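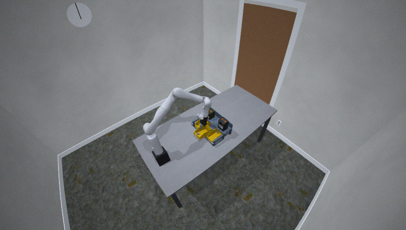

Equipment Planning for Automated Work Cells
Unit 4: From Layout to Purchase Request

Instructor: Teresa Górecki
Laboratory coordinator: Joon-young Seol
Revised Apr 17, 2021

Purpose of this unit

Units 1 through 3 dealt with describing a task and deciding whether it should be automated at all. This unit assumes that the decision has been made. Students will prepare an equipment list, a budget and a purchase schedule for a single-arm cell that picks small items and places them in open bins on a table. The finished request is due at the end of the unit and carries the same weight as the midterm report.

1. Begin with the layout

A purchase request should never be written from a catalog. It should be written from a layout. Before any price is sought, the planner must know where the arm is mounted, where the bins stand, and where items enter and leave the work area.

In the layout used for this course, the arm is mounted near one end of a long table and the bins are grouped around the middle. Students should note what this arrangement implies for cost. An arm placed at the end of a table spends part of its reach over the floor and the near edge, where no work is done. A shorter and less expensive arm may serve if the mount is moved closer to the bins. On the other hand, mounting at the end leaves the rest of the tabletop free for a second task, and a department that expects to add one may reasonably pay for the longer reach now.

Bins and holders also belong in the layout. They are inexpensive, and for that reason they are often left out of the first draft and bought later from a different supplier in a slightly different size. A change in bin size can mean new holders and revised pick positions – a week of work, in the case of the Warkia line, over an item that cost very little.

2. The four cost groups

Every request in this course is divided into 4 groups.

Group A, Arm and controller. Includes the mounting base, cables and any software license required for operation.

Group B, Gripper and fingers. Quote spare fingers on a separate line. Fingers wear out and are sometimes broken during setup.

Group C, Furniture and fixtures. Table, holders, bins, floor anchors and guarding.

Group D, Installation and training. Delivery, electrical work, safety review and operator hours.

Group D is the group most often underestimated. The position of wall outlets should be checked on the room plan before the table position is fixed. If power must be brought to the cell across a walkway, the cost of a proper floor channel is charged to the project and does not come out of the building budget.

3. Worked figures for Group C

The Granham quotation for the table and holders is $2,284, delivered. The ceiling for Group C in the class exercise is $2,000. Students must bring the group under the ceiling without changing the number of bins. Acceptable approaches include a shorter table, a simpler holder, or collection from the supplier in place of delivery. Moving a Group C item into another group is not acceptable and will be returned for correction.

4. Comparing suppliers

Two quotations are supplied for the arm, one from Pivetti and one from Pasichnyk. They are not written in the same form. Pivetti includes the controller and lists training separately. Pasichnyk includes training but quotes delivery only on request. Students are to rewrite both in the four-group format before comparing totals. A request that compares the two totals as printed will not be graded.

Delivery time must be stated beside each price. Pasichnyk quotes 40 working days. An order placed after the end of February will not arrive in time for summer installation under that schedule.

5. Simulation before purchase

The cell should be modeled before the request is signed. Reach, clearance and bin placement can all be tested in simulation at little expense. Weight, cable drag and finger wear are harder to judge there, and a reserve should be kept for them. Attach the saved layout to the request, with the model version written on the cover sheet.

To be submitted

Cover sheet, signed
Layout, with arm and bin positions marked
Equipment list in four groups
Both arm quotations, rewritten
Purchase schedule, with delivery times

Questions about the quotations should be directed to Joon-young Seol during laboratory hours. Requests for an extension go to the instructor in writing.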